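Workshop Tips: When a Gripper Lets Go (or Won't)

If you have a pair of small robot arms on a bench at home, sooner or later one of them is going to drop something, pinch something, or stop dead with its jaws clamped on a thing you'd like back. Ours did all three in one April evening, and I've been meaning to write up what we learned ever since.

The short version is that the left arm closed on the rim of a bin and didn't stop closing. The controller (ours is a Jedix) threw fault 176, which is its code for a motor drawing too much current, and then it cut power to that one joint and left the rest of the arm live. I reached in to free the bin, the shoulder sagged, and I got a good bruise across two knuckles. It could have been a lot worse, and it was entirely my own doing — I had walked right past the power switch to get there.

So, first tip, and please take it to heart: switch off both arms at the wall before your hands go anywhere near the jaws. Support the upper arm with your free hand while you do it, because an arm that loses power may come down faster than you'd think.

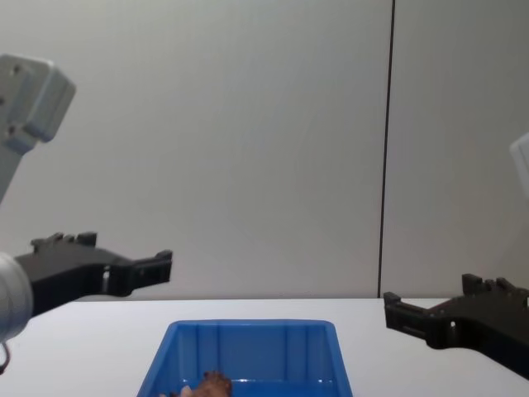 Two grippers facing each other over the white table, with the blue bin in front.

Once the power is off and the arm is resting on something soft, go looking for the cause. My friend Leidy Ayala, who has far more patience than I do, taught me to start with the cable. Bend it gently along its whole length and look for a flat or shiny spot where it has been rubbing. Leave enough slack for the wrist to turn all the way both ways, but not so much that a loop can catch on the table edge.

Next come the jaws. Wipe out the teeth and slots with a dry toothbrush, as crumbs and lint love to settle in there. Open and close them by hand if your model allows it (check the booklet, some don't like it at all!) and feel for a gritty place.

Then turn the grip force down. Mine had been set to 30 from the day I unpacked it, and 8 holds anything soft perfectly well. Work your way up a notch at a time if things slip.

Last of all, move the bin a little farther from the arms than looks necessary, and stick a strip of tape on the table so it goes back to the same place every time. A thin plastic rim is just the sort of thing a jaw will catch on the way down.

Run the first few tries at the slowest speed, with a hand on the switch.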